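13 October 2018

I am writing this in the kitchen because the heating in my room is still not repaired. The rain began before breakfast and it did not stop, so I could not take the bicycle. I took the bus to Costigan and arrived late to the evening class, with my shoes full of water.

Today I want to write about my language, because it has become a worry for me. It is four years since I moved here, and until September I believed that my English was improving every month. Now I have the feeling that it stays in the same place, and at the same time my own language is becoming weaker. On the phone with my mother I wanted to say "appointment" and the word did not come. I waited, then I said it in English, and she was silent for a moment. She did not complain, but I heard it.
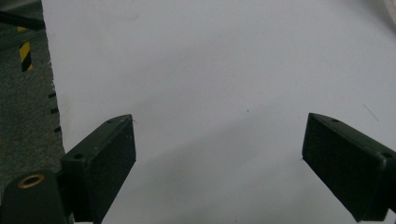
After the call I made a list of words which I had lost in this way. I had 7 of them before I went to sleep, and they are all ordinary words: a drawer, a receipt, the thing for draining pasta. It is strange that I still know the old words from poems we learned at school, and I cannot find the word for a drawer.

The teacher at Costigan gave us back the short texts about our first home. I received 97 points, which made me glad for the length of the bus ride. Then I read my text again and I did not like it. Everything in it is correct and it sounds like a letter from a bank. I wrote that the village of Anier "is situated near a river." My grandmother's house was so close to the river that we heard it in bed. Why did I not write this? I think I choose the sentences which I am sure about, and the true ones I leave out.

I will try again tomorrow, and I will write it first in my language, with the dictionary closed. 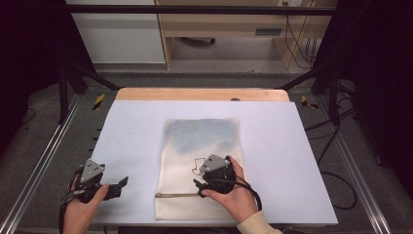 *Cream cloth with the blue-grey stain, on the white board.*

Other things from today. The book I ordered from Plarkix is still not here, and I have written to them a second time, more politely than they deserve. I paid the electricity. In the shop on Ronirton Street they had the dark bread again, and I bought two loaves and put one in the freezer.

I also promised to call my mother more often, on the weekends and also in the middle of the week. I will ask her to correct me when I use an English word. She will enjoy this very much, I am afraid. When I was small she corrected even my prayers.

It is late and the soup must go into the refrigerator.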